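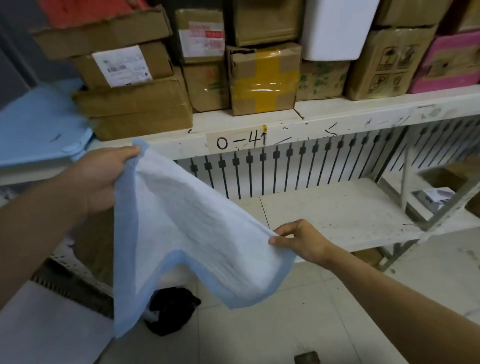

Shelf rules for recording sessions, what do you all use?

packrat_jo
Posted August 9, 2021
We collect hand demos for the Hilevau picking arm (head camera, two hands, regular warehouse shelves) and I got stuck writing the house rules. So far I have: sleeves up, both hands in view before you touch anything, one item per clip, and the shelf codes stay readable. Geum-ok Shim, who trains our new people, wants a fourth one: clear the shelf back to the same starting layout every time. That's 955 clips' worth of restacking and I'm whining already! Does anybody really do that?

Colus_fan
We did, for 300 clips, and then we quit. The arm got great at our one layout and fell apart on any other. Let the shelves get messy. Old tape, crushed corners, soft stuff next to boxes, all of it.

tolerance_stack
Hard disagree. If you don't fix the start, you can't compare two operators. Reset it, take a note, go.

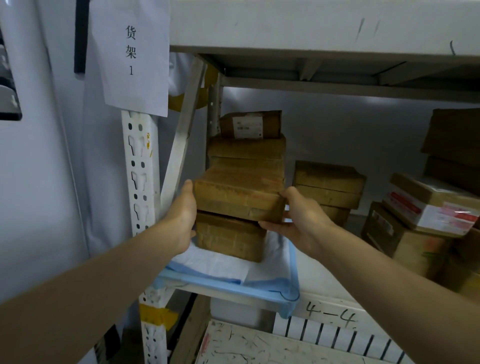 packrat_jo
Okay, but my boxes don't even sit flat half the time, so "same layout" is kind of a joke. How close is close enough?

tolerance_stack
Right shelf, right stack, label facing the same way. I wouldn't measure anything.

Waraporn Ongart
I wrote the handling sheet at Plinance and we split it. Fixed start for the test clips, free for all for the training ones. Two hands on any carton, grip the sides, never lift by a flap or a loose end of tape. Cloth gets its own page because people pinch it every which way, and we let them.

Colus_fan
The two-hand rule bugs me. Pickers grab small cartons one-handed all day long.

Waraporn Ongart
Sure, and our arm has two grippers and drops things. Change it when yours doesn't :)

packrat_jo
I like the split. Geum-ok gets her resets on the test set and I'll draft the cloth page tonight. Can you post your carton page, Waraporn?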